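The Week the Left Arm Thought It Was the Right Arm

I was eating a peach over the sink in the Grideteo workshop when the robot hit itself.

I should back up, but that really is how it went for me. I'd come to spend a few days with the people there (they teach a two-armed machine called Bronell to pick up small, annoying things), and on my second afternoon they were letting it try a tray of fruit. Bernardo Quintela pressed go. The left arm swung right, the right arm swung left, and the two of them met in the middle with a crack like a dropped skillet. Then they kept pushing! Idalina Valente had one hand on the tray, straightening it. She got it out with a scraped knuckle and said a word I had to ask Bernardo to spell.

Frans Hermans slapped the stop button and we all stood there for a bit listening to the fans.

Now, I'm not an engineer. I write about kitchens mostly, and the odd lawn mower. But I wanted to know why a machine that had been picking up lemons on Monday would turn around and wrestle itself, so I stayed longer than I'd planned, and I drove my hosts a little crazy with questions.

The first thing I had to get straight was that nobody types in "pick up the lemon." Bronell learns from people. They take a gripper in each hand, sit down at an ordinary table in an ordinary house, and pick things up, over and over, while the grippers record where they've been and how far their fingers were open. A lot of this happened at a place everybody calls the Baptista house, with a fruit-print tablecloth, big glass panels and more snacks than I could resist. Fruit, nuts, stones, vegetables, whatever sits still.
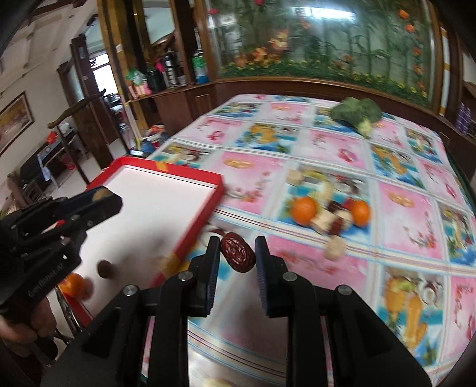
Why does it matter which hand made the recording?

Each of the robot's arms copies the path of one gripper, starting from its own side of the table. If the two recordings trade places, both arms head across the middle and into each other's space.

And trading places is exactly what had happened. Sofia Torres found it on Thursday, after 4 hours with her hood up and her headphones on. The project has a program called Drallutach, written in-house, that takes the recordings and packs them up for training. It needed to know left from right. Whoever wrote the first version (Sofia says it was her, Frans says it was him, and they're both very gallant about it) had it go by which gripper was switched on first. First one on was the left. Easy!

For months that worked fine, because Deolinda Barros did nearly all the recording and she always started with the left. Same order every morning, along with the same cup of coffee. Then in July Deolinda went off to her sister's wedding and Bernardo filled in. Bernardo is right-handed and he starts with the right. He'd never been told there was a rule, and there wasn't one, not on paper.

So how many were bad? The collection held 3,023 recordings. Frans had thrown a small party when it passed 3,000, and I'd seen the leftover streamers on the coat rack. Bernardo's share of that pile had left and right flipped, every single one, and they'd all gone into the latest training run with the good ones. You'd think a mixed-up robot would look mixed up from the start. This one didn't. On easy jobs with one object off to the side, it did all right, and that's what they'd been testing it on. The fruit tray was the first time it had needed both arms near the center since the new version was loaded.

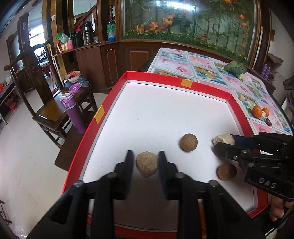 Practice at the tray: open fingers on either side of a tan stone, and a second gripper at the pale one.

I asked Deolinda, back by then and sunburned across the nose, whether she could tell a flipped recording by looking. She had me sit down and try it. We watched 16 of them on Sofia's monitor, just the bare tracks, two little lines wandering around a gray square. I got most of them wrong. She got all of them right and couldn't really tell me how, except that "your right hand is bossier." Sofia wrote that down, and I think she was serious.

The fix for the data was pretty dull. Sofia tied left and right to the serial number of each gripper, flipped Bernardo's batch back, and had Deolinda check a stack of them by eye. The retraining ran overnight. Bernardo put a strip of green tape on one handle in the workshop and dared anyone to say it was childish.

What bothered Frans more was the pushing. A bad recording can send an arm the wrong way, sure, but the arm should have felt the bump and quit. There was a force limit in the controller. It had been raised back in the spring so Bronell could tug open a stiff drawer, and it never got put back down. So there were two mistakes, months apart, and Idalina's knuckle was where they met up. She was the one who made the list that's now stuck to the workshop door: limits get checked before every session, hands stay out of the tray once the arms have power, and one person holds the stop button and does nothing else. When I left, that person was usually her.

I did get to see the fruit tray again before I drove home. Everybody stood back behind a line on the floor. The arms came down, each on its own side, slow as a Sunday, because Frans had turned the speed way down and wasn't taking any suggestions about it. The left one took hold of an orange, lifted it, and dropped it on the floor.

Bernardo picked it up and they started over.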